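Fixed Income II – Week 5 handout
Primary markets: how a bond gets sold

Instructor: Hyun-seo Byun. Tutorials: Gun-woo Jang (Monday group), So-yul Yoon (everyone else)

Read before class. Bring a calculator, phones are fine.

1. Where we got to

Last week: price, yield, accrued interest. All secondary market stuff, i.e. bond already exists. Now the step before. A company wants money, does not have a bond yet, has a bank on the phone.

Keep the two markets apart in your head. Primary = issuer gets the cash. Secondary = one investor pays another, issuer gets nothing. Half the mistakes in the February quiz came from mixing these up.

2. Who is in the room

Issuer – borrower. Wants a low coupon, wants it done quickly, usually also wants a wide spread of buyers so it can come back later.

Bookrunners – banks running the order book. Paid a fee out of the proceeds. They advise on timing, size, tenor, and they make the calls.

Investors – funds, insurers, bank treasuries, private banks. Different people like different maturities. Insurers long, bank treasuries short, mostly.

Trustee or fiscal agent – look up the difference yourselves, it's in chapter 3. A trustee acts for the holders. A fiscal agent acts for the issuer. Matters a lot in a default and hardly at all before.

Rating agencies, lawyers, auditors – will come back to them in the documentation class.

3. Order of events for a benchmark deal

Mandate. Issuer picks banks.
Roadshow or investor calls. Can be a few days, can be one afternoon for a name everybody knows.
Initial price thoughts (IPTs). Deliberately wide.
Books open. Orders come in.
Guidance. Tighter than IPTs if the book is good.
Books close, final terms, allocation, pricing.
Settlement, often 5 business days later in this market but check the term sheet everytime.

A frequent issuer skips most of the first two. A debut issuer can't. Investors need time to get a credit line approved and if you rush them they just pass.

4. Worked case: Driva

Driva is a ferry and port operator, never issued in dollars before. Wants a five-year senior unsecured bond. Two possible comparables:

Stirkel – same rating, bigger, liquid bonds.
Skidevbridge – one notch lower, same sector, trades rarely.

Start from Stirkel. Take the spread on its bond nearest five years. Adjust for curve if the maturity doesn't match. Add something for size, add something for being a new name. That gives fair value. Then the new issue premium goes on top.

Suppose fair value comes out as a spread S over Treasuries and IPTs are set at S plus 60 basis points. Book builds well, over 3 times covered. Guidance comes in, final spread lands at S plus 21. So:

New issue premium paid = 21bp
Tightening from IPTs = 60 – 21 = 39bp

Students love to quote the 39. The issuer's treasurer should care about the 21. Tightening depends on where you chose to start and a bank can choose to start anywhere.

Skidevbridge is your sanity check. If Driva prices wide of a bond rated one notch lower, something is off – either the comparable is stale (likely, it hardly trades) or the premium is too fat.

5. Order books, read with care

Coverage is a soft number. Accounts pad orders when they expect to be cut back. Then the spread tightens and the padded orders drop. Peak book and final book are two different things, ask which one you're being told.

Allocation is not pro rata. Real-money accounts who gave feedback early tend to do better than fast money. Ok-hee Wi will cover allocation policy in her guest session.

6. For tutorial

(a) Redo section 4 with Skidevbridge as the main comparable. What do you have to assume?
(b) Si-woo Jang's note on the Ma bond says the deal was "cheap because it traded up on the break". Is that enough evidence? Half a page, max.
(c) Write out who gets paid what on settlement day, primary only.
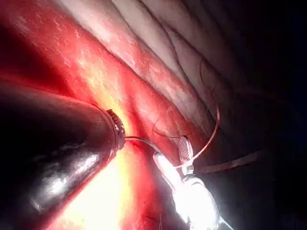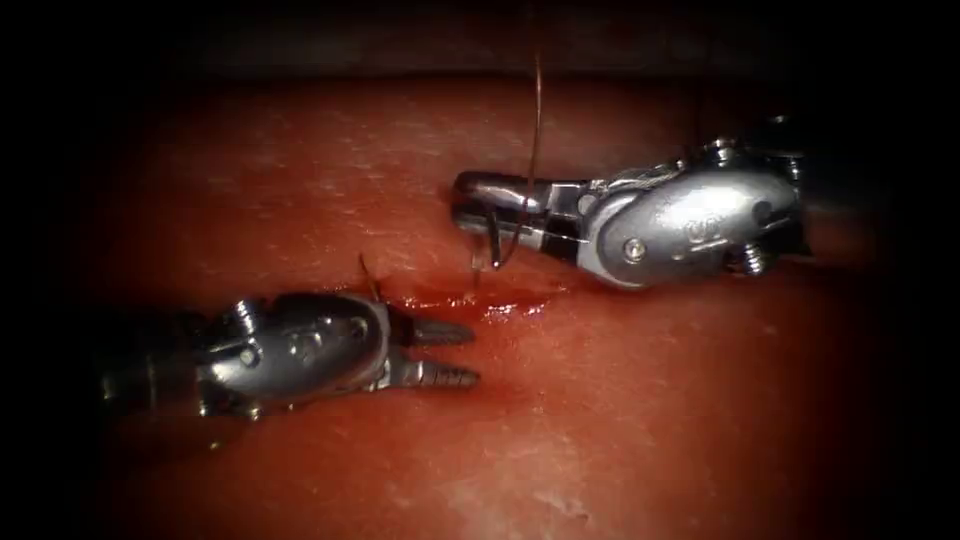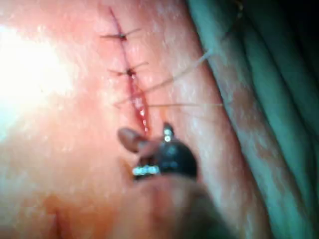 Page 5

Next week: covenants. Read the negative pledge clause in the Stirkel prospectus before you come in, also the cross-default one. Slides go up the night before. Late tutorial sheets go to So-yul, not me.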